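Furukawa Pantry Tray Guide
Section 4: Filling a Snack Tray

By now you should have your clear trays washed and dried, and your labels sitting somewhere handy. Filling the first tray is my favorite part of the whole guide, so put the kettle on if you like and take your time with it. Packaged snacks are a lovely place to start (they're light, they forgive a clumsy drop, and you'll be glad to find them quickly on a movie night!).

1. Wipe down a flat surface and set the tray where you can reach it without stretching. Leave yourself some open space beside it.

2. Take the snacks out of the cupboard and spread them out. Don't fuss over neatness yet, a loose scatter is fine.

3. Check the date on every packet. Anything past it comes out now, before it has a chance to sneak back in.

4. Pick up one packet at a time by a corner or an edge and lower it into the tray.

Red snack packages and a clear tray

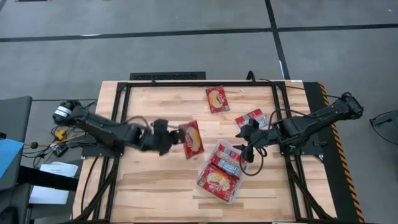
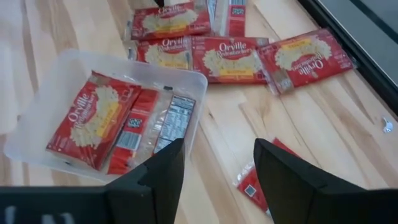

5. Once the bottom of the tray is covered, stop and look at how things are sitting. Microwave popcorn will go in flat or on its side, and either way works, but I'd choose one and stick with it. On their sides you'll fit more in, and flat you'll read the names more easily.

6. Turn the packets so the fronts face the same way. If somebody in the house watches salt or has an allergy, you may prefer to keep the nutrition panels showing instead.

7. Slide the tray onto its shelf and clip on the label.

Note: If you have the taller Barwood tray, a second layer is fine. With the shallow Flimel tray, please keep to one, or the packets will catch on the shelf above when you pull it out.

Caution: Don't press down on the packets to squeeze in one more. A split bag leaves crumbs and grease in the corners, and those corners are a nuisance to clean.

Caution: Keep filled trays away from the stove and out of direct sun.

For spare labels and clips, ask for part 914 when you write to Ruth Sowerby at our Telteslow shop.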